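Birnelton allotment holders to vote on shared watering rota

Plot holders at the Birnelton allotments will be asked in June to decide whether the site should move to a shared watering rota for the summer months.

The plan would split the site's plots into two groups, each with the use of the standpipes on alternate evenings from 7 o'clock. Mornings would stay open to everyone. Cans could still be filled from the dip tanks at any time, but hoses would be allowed only on a group's own evening.

It follows a dry spring in which pressure at the top end of the site dropped so low that several plots could not be watered by hose at all. Those nearest the Turano Road gate have had the best of the supply, and those along the hedge the worst.

Henrique Morais, who has grown beans and squash on one of the hedge plots for eight years, put the plan forward. He said the present arrangement had never been agreed by anyone and had simply grown up as more people bought hoses.

"When I started, most of us had two cans and that was enough," he said. "Last summer I was stood waiting until it was nearly dark, and I lost a whole row of French beans."

Not all plot holders are in favour. Some who work shifts say a fixed evening would leave them unable to water for days at a time, and they want swaps to be allowed by agreement between neighbours. Others would prefer to see the money spent on a second supply pipe.

A quote for the pipe came in at £1,695. The site fund stands at £1,093, and rents have already been set for the year. A cheaper option, using guttering on the Bech Lane sheds to feed two more dip tanks, has not yet been priced.

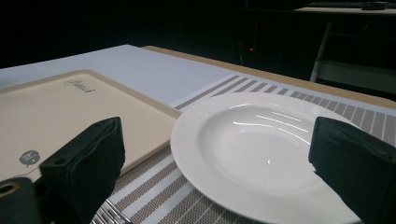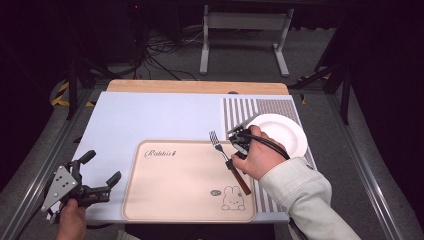 A white plate on a striped mat.

Growers are being asked in the meantime to water at the base of plants and to mulch bare soil where they can. Grass cuttings may be taken from the heap by the main path, and a load of composted bark is due from Dornorine, the nursery on the edge of the village, before the end of the month. It will be left beside the notice board and is free to plot holders, two barrows each.

Voting slips can be collected from the site hut. There is one vote for each plot, and half plots count the same as full ones. If the rota is agreed it will start straight away and run until the end of September.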